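Zwölf Monate ohne neue Wolle

Sep 9, 2022

Eigentlich wollte ich heute die Küche streichen. Die Farbe steht seit April im Flur, und jedes Mal, wenn ich mit dem Einkauf reinkomme, stoße ich mir daran den Zeh. Stattdessen sitze ich mit einer Kanne Tee am Tisch und schreibe euch, wie mein Strickjahr gelaufen ist, denn gestern habe ich den Tarside abgekettet, und ich bin so was von stolz!

Für alle, die neu hier sind: Letzten Herbst habe ich mir vorgenommen, ein Jahr lang keine Wolle zu kaufen und nur zu verstricken, was da ist. Der Anlass war peinlich. Ich suchte einen Schal, machte die Truhe im Schlafzimmer auf und fand darunter, dahinter und daneben Wolle, von der ich nichts mehr wusste. Ein ganzer Beutel senfgelbes Mohair! Ich trage kein Senfgelb. Ich sehe in Senfgelb aus, als hätte ich Gelbsucht. Aber es war wohl mal im Angebot (ihr kennt das).

Regeln gab es zwei. Erstens: kein Kauf, auch nicht auf Reisen, auch nicht »nur ein Knäuel Sockenwolle«. Zweitens: Geschenktes darf rein. Die zweite Regel habe ich später ein bisschen gedehnt, dazu komme ich noch.

Angefangen habe ich mit Socken, weil Socken immer gehen. Ich stricke sie von der Spitze her, mit der kurzen Rundnadel, und mit verkürzten Reihen an der Ferse. Ja, ich weiß, die Käppchenferse sitzt besser. Meine Mutter sagt das auch. Ich habe drei Paar mit Käppchen gemacht und dann wieder aufgehört, ich vergesse jedes Mal, wie viele Maschen ich an der Seite aufnehmen muss, und dann sieht die linke Socke anders aus als die rechte. Zum Tragen egal, zum Verschenken nicht so.

Dann kam der Winter und mit ihm die Decke. Reste, alles quer durch, immer zwei Fäden zusammen. Das ist übrigens der beste Tipp, den ich weitergeben kann, wenn ihr lauter halbe Knäuel habt: einen ruhigen Faden durchlaufen lassen, bei mir war das ein graues Garn von Praletti, und den zweiten einfach wechseln, sobald er alle ist. Das Grau hält die Farben zusammen, und sogar das Senfgelb ist plötzlich erträglich. Die Decke ist schwer geworden, richtig schwer, und die Katze hat sie am ersten Abend beschlagnahmt.

Was ich unterschätzt habe, waren die Fäden. Ich habe sie beim Stricken nicht vernäht, »mache ich am Ende in einem Rutsch«. Macht das nicht. Der Rutsch hat zwei komplette Hörbücher gedauert, und das zweite war nicht mal gut.

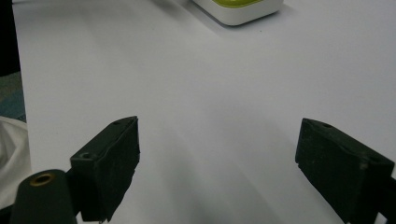 Nach der Decke hatte ich erst mal die Nase voll von Resten und wollte etwas Richtiges. Ein Pullover sollte es sein, mit Zopf vorne und einem Kragen, der nicht kratzt. In der Truhe lag noch dunkelblaue Schurwolle, die mir Esben Overgaard vor Jahren aus Dänemark mitgebracht hat, und die ich immer für »das eine besondere Stück« aufgehoben habe. Kennt ihr bestimmt. Man hebt auf und hebt auf, und irgendwann freuen sich die Motten. Also habe ich gewickelt, eine Maschenprobe gestrickt, gewaschen, trocknen lassen und ausgezählt wie ein braves Mädchen. 20 Maschen auf zehn Zentimeter, genau wie in der Anleitung. Ich hätte misstrauisch werden müssen.

Das Muster heißt Tarside und ist von Cameron Rutherford, der hauptsächlich so Pullover entwirft, die aussehen, als müsste man damit auf einem Kutter stehen. Die Anleitung gibt es nur auf Englisch, aber sie ist gut geschrieben, mit Strickschrift und allem. Man strickt von oben, Rundpasse, und der Zopf fängt direkt unter dem Kragen an. Bis zu den Achseln lief alles wunderbar. Ich war regelrecht beschwingt. Ich habe in der Bahn gestrickt, beim Zahnarzt im Wartezimmer, einmal sogar in der Elternversammlung ganz hinten.

Und dann habe ich ihn anprobiert, und der Zopf saß nicht in der Mitte. Er saß zwei Finger breit links davon. Ich habe mich vor den Spiegel gestellt, ich habe am Saum gezogen, ich habe die Schultern schief gehalten. Es half nichts. Irgendwo bei der Aufteilung für die Ärmel hatte ich mich verzählt und vorne auf einer Seite Maschen stillgelegt, die zum Rücken gehörten. Der Pullover lag dann bis nach Ostern in einer Tüte hinter dem Sofa, und wir haben nicht miteinander gesprochen.

Zurückgeribbelt habe ich ihn schließlich an einem verregneten Nachmittag, und wisst ihr was, es ging ganz schnell. Das Schlimme am Ribbeln ist die Zeit davor! Wer es auch vor sich herschiebt: dünne Nadel in die Reihe einziehen, in die man zurückwill, am besten weit unterhalb vom Fehler, und dann los. Die geribbelte Wolle habe ich zu Strängen gewickelt, kurz in lauwarmes Wasser gelegt und über die Badewannenstange gehängt, damit die Kringel rausgehen. Bei glatt rechts sieht man die Kringel sonst noch im fertigen Stück, im Zopf wäre es vermutlich egal gewesen.

So, und jetzt zur gedehnten Regel. Im Sommer waren wir ein paar Tage im Norden, und in dem Ort gibt es den Wollladen Holst, ganz schmal, mit Regalen bis unter die Decke und einer Türklingel, die noch richtig bimmelt. Über der Tür steht 1799 im Balken. Ich habe die Besitzerin natürlich gefragt, ob da schon so lange Wolle verkauft wird, und sie hat gelacht: Bis in die Sechziger war es ein Fischgeschäft. Sie meinte, an feuchten Tagen rieche man das noch. Ich habe nichts gerochen außer Schaf, und ich rieche Schaf sehr gern.

Ich habe jedenfalls nichts gekauft. Mein Mann hat etwas gekauft. Ich stand daneben und habe vielleicht auf ein Fach gezeigt. Es waren zwei Stränge in einem Grün wie nasses Moos, und er hat sie mir noch vor der Tür feierlich überreicht, also: Geschenk. Meine Schwester sagt, das zählt als Kauf. Meine Schwester strickt nicht und hat in dieser Angelegenheit kein Stimmrecht.

Die Nadelfrage kam in den Kommentaren auch wieder auf. Ich stricke nach wie vor am liebsten mit Holz, bei dunkler Wolle mit hellem Holz, sonst sehe ich abends gar nichts mehr. Für den Tarside habe ich zwischendurch ein geliehenes Set von Zaradix probiert, Metall, sehr spitz, sehr glatt. Für Zöpfe prima, aber mir rutschen die Maschen runter, sobald ich das Ding auf den Schoß lege und nach der Teetasse greife. Das ist reine Gewohnheitssache, glaube ich. Ich bin eben jemand, der das Ding auf den Schoß legt.

Wenn ich zurückschaue, war der Verzicht gar nicht so wild, wie ich dachte. Schlimm waren die ersten Wochen, da habe ich abends im Bett Farbkarten angeschaut wie andere Leute Immobilienanzeigen. Danach wurde es ruhiger. Ich habe fast alle Newsletter abbestellt, und das hat mehr gebracht als jeder gute Vorsatz. Was nicht im Postfach liegt, das will ich auch nicht.

Das Mohair ist übrigens immer noch nicht ganz weg. Es wird nicht weniger, ich schwöre. Ich habe Decke daraus gemacht, Handstulpen, einen Streifen in der Mütze für meine Nichte (der steht Senfgelb, unfair), und in der Truhe liegt trotzdem noch ein Knäuel und schaut mich an. Wer es haben mag, schreibt mir, ich schicke es gern.

Der Pullover liegt jetzt gespannt auf Handtüchern im Gästezimmer und braucht bei dem Wetter sicher noch zwei Tage. Der Zopf sitzt in der Mitte, ich habe mit dem Lineal nachgemessen. Tragebilder kommen, wenn er trocken ist und wenn ich jemanden finde, der mich fotografiert, ohne dass ich aussehe wie beim Passamt.

Und für alle, die fragen, ob ich jetzt wieder Wolle kaufe: ja. Aber erst die Küche.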